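Trasik (Schülerwettbewerb)

Trasik ist ein Wettbewerb und zugleich Kursprogramm für Robotik, entstanden aus einer AG namens Keteo. Teilnehmen können Schulklassen, Vereine und studentische Gruppen. Stand: 29. Dezember 2019.

Geschichte
Anfangs reine Nachmittags-AG, keine Wertung, keine Pokale. Erste offene Runde im Juli, damals noch unter dem Namen Keteo-Treffen. Später Umbenennung in Trasik, Keteo blieb als Name für den Vorbereitungskurs. Die Teilnehmerzahl über alle Jahrgänge zusammen liegt laut Veranstalter bei 1.918.

Ablauf
Teams aus höchstens 20 Personen, am Parcours stehen aber immer nur drei. Gewertet werden zwei Durchgänge, der bessere zählt. Zwischen den Durchgängen darf am Greifer umgebaut werden, am Fahrgestell nicht. Programmiert wird in Menon, einer einfachen Ablaufsprache aus der AG-Zeit; seit der vorletzten Saison sind auch andere Sprachen zugelassen, sofern der Quelltext vor dem Start abgegeben wird.

Aufgaben: Gegenstände greifen, umsetzen, sortieren. Früher auch Linienfolgen, wurde gestrichen weil zu leicht. Die Gegenstände sind alltäglich, genaue Liste erst am Wettbewerbstag.

Kurs
Der Keteo-Kurs läuft semesterweise. Zuerst Handführung: Greifer von Hand bewegen, Aufnahmen machen, Aufnahmen auswerten. Danach eigene Versuche am Arm. Gruppen wechseln nach Zeitplan, wer zu spät kommt verliert seinen Platz am Gerät für diesen Termin.

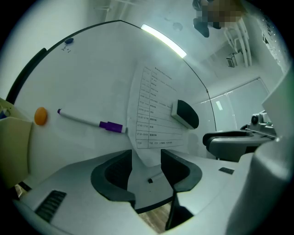

Das Abschlussprojekt wird im Team bearbeitet und kann als Wettbewerbsbeitrag eingereicht werden, Anmeldung dann getrennt. Eine Note gibt es nicht, nur eine Teilnahmebescheinigung.

Inent
Nebenwertung für Dokumentation. Verlangt wird ein Heft mit Skizzen, Fehlversuchen und Messwerten. Umfang nicht vorgeschrieben. Die Jury liest vor dem ersten Durchgang, Nachreichen nicht möglich. Mehrfach kritisiert wurde, das die Kriterien erst spät veröffentlicht werden.

Siehe auch
Menon (Ablaufsprache)
Keteo-Kurs
Liste der Trasik-Aufgaben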